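Workshop notebook, Irna store room bench
18 April 2023
Entry by Hamidreza Amini

Power cords again. The crate that came back from the Harnadetti job in December had everything in it, cords and adapters and a lot of packing paper, and it has been under the bench ever since. Banafsheh wants the cords boxed and on the shelf before the Nolomar units go out, so today they got the bench.

Green cloth at the back, bare white top in front, same as for the last sort. Using the brown mailer boxes with the fold-back lids. They stand open by themselves if the side flaps are bent out a little. Left box is for cords that have been looked at and passed. Right box is the unsorted pile. Cords go from right to left, one at a time, plug end to the left so the prongs can be checked again without digging.
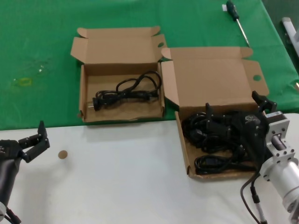 What counts as passed: prongs straight, no nicks in the jacket, molded end not pulling away from the cord. Anything doubtful gets a strip of tape and goes on the windowsill for Banafsheh. Don't put doubtful ones back in the right box. We did that last time and looked at the same cords twice.

The stock sheet says 158 cords. That is from before Harnadetti and I don't trust it. New count goes on the sheet when the right box is empty for the last time, not before. There is more in the crate than one box will hold, so the right box gets refilled as we go.

Tangles are the slow part. Pulling on a plug tightens the whole heap. Better to find a loop near the top, lift it, and let the rest drop off. If two cords come up together put them both down and start over. Tried shaking the box once, made it worse.

Vlachopoulos bin 501 is reserved for the finished boxes. Bin card filled in with pencil for now. Part number on the card should be 2586, the old card had the digits swapped and somebody ordered fuses against it. 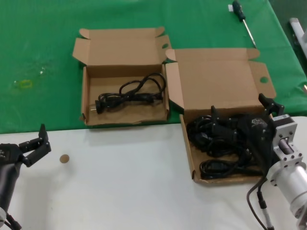 Coiling: loose is fine while the cords are in the left box. They get coiled properly and tied when they are moved to the bin, up to 2 ties per cord. No tight wraps around the plug, it strains the jacket where it enters the molding. Banafsheh has the bag of ties in her drawer.

The mailers are fine for sorting but I wouldn't store in them for long. The lids don't like to stay shut over a full load. B.V. says there are plastic tubs left over from the Nolomar packing and we can have them if we ask this week. Asked.

To do
- get tubs
- correct 2586 on the shelf label too, not only the card
- separate list for long cords, no place for them on the present sheet
- adapters from the same crate, not started
- packing paper to recycling

Note from Banafsheh Vahidi, added after: taped ones can go in my tray, the windowsill gets sun. I will test them with the meter and write the results on the back of this page.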